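The Little White Table That Took Over My Sunday

By Venla Nieminen
February
5 min read
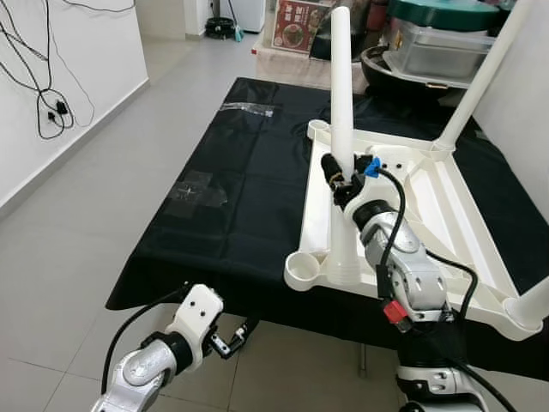 Why I keep buying flat-pack

I have a weakness for small plastic furniture. Stools, side tables, those little stands you put next to the bathtub for your book and your tea - I love all of it, and I know that's a strange thing for a grown woman to say in a magazine! My husband Joonas would like our apartment to be full of old pine from his aunt's house in Skernidley. We have a lot of the old pine too, and it weighs a ton, and you can't hose it down on the balcony.

So when Flitier put their white push-leg table on sale I ordered one before I finished my coffee. It came on Friday and sat in the hall until Sunday, with everybody stepping over it.

Upside down is the only way

If you've never put one of these together, the whole job happens with the table on its back. You lay the top face down, so you're looking at all the ribs and raised edges that you'll never see again once it's standing, and the legs go into the sockets at the corners. They're plastic tubes, very light, and they stick straight up in the air while you work. For about an hour my living room looked like a place where a small cow had fallen over.

Put a cloth down first. I can't say this strongly enough. I did my first table years ago on bare floorboards and the top got a scratch shaped like Florida, and I looked at it every morning until we moved. A dark cloth is best in my opinion, because white plastic shows up against it and so does any little screw or cap that rolls away. An old black bedsheet is fine (mine has bleach spots).

Feel inside the sockets before you start. There's sometimes a bit of rough plastic left over from the molding, and you can take it off with a fingernail or a nail file. I skipped that on one corner and spent far too long leaning on a leg that wouldn't go down.

Hold the leg low

Joonas came in at this point and told me I was holding it wrong. He was right, which was annoying. I had my hand up near the end of the leg, and every time I pushed, it tipped. Hold it lower, keep your other hand on the frame, and push with a little twist. Do the first two legs loosely, then the others, and go back and press each one home when they're all in.

We had a Peltonen stool before this with metal feet and 11 screws, and I still have the screws in a jar somewhere. No screws on the legs this time, hooray.

Where it lives now

It's by the balcony door with a fern and the radio on it. I moved it twice on Sunday night already - that's the joy of a table you can lift with one hand.

Comments

Allbridge_mom: We have two of these in the kids' room and they've been painted on, sat on and used as a boat. Still fine.

pinelover: Team Joonas, sorry.

Rita K: Did the legs come loose later? Mine needed another push after a few weeks.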